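Section 6: Two-Arm Chores and Where They Stand

Prandville Bench System, Set-Up and User Guide
29th November. Prepared by Mirta Toledo; reviewed by Dwayne Hutchins

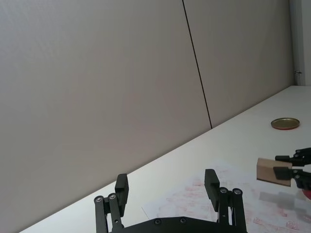 This section applies to small household and shop-floor tasks performed with two arms at a table, including stamping, sorting and the opening of containers. It sets out how to prepare such a task and what the operator may reasonably expect of it. The system is not a replacement for a trained worker and must be supervised at all times.

6.1 Preparing the task

1. Clear the table of everything the task does not call for.
2. Lay the paper flat within reach of both arms. Tape the corners if the sheet curls.
3. Place blocks, lids and other loose items at least 14 inches from the base of either arm.
4. Open both grippers fully from the control panel and confirm that the pads move freely.
5. Select the task by name. The Tendlow task list is supplied with the system; tasks written on site appear beneath it.
6. Run the task once at low speed with a hand on the stop button.

CAUTION: Keep fingers clear of the gripper pads whenever power is on. An open gripper may close without warning.

Note: Ink left on the pads will mark the next item picked up. Wipe the pads with a dry cloth before changing tasks.

6.2 What the system can be expected to do

Picking up a rigid block and holding it level is dependable work for either arm. Pressing it to paper with even force is less so. In acceptance runs at our Mansilla site, the stamping task was attempted 100 times, and the most common fault was a smeared or partial mark. The arm reached the sheet without difficulty but slid slightly on contact. A person corrects for this by feel. The present software does so only in part.

Tasks in which one arm steadies an item while the other works on it remain under evaluation. Round lids are a particular difficulty, as they turn under the pads. Cloth, plastic bags and wet dishes are outside the scope of this guide.

Customers who ask whether the system is ready for unattended use in a home should be told that it is not. The Bovcombe trial, begun in May, addresses that question and has not yet reported.

6.3 After each session

1. Return both arms to the rest position.
2. Remove used sheets and close any ink containers.
3. Record failed attempts in the log, with the task name and the point at which the attempt stopped.
4. Inspect the linkage screws. Have the gripper serviced after 3,000 closings, or sooner if a pad sits unevenly.

Contact: Prandville Customer Support, Documentation Desk | © Prandville. All rights reserved. | Back to top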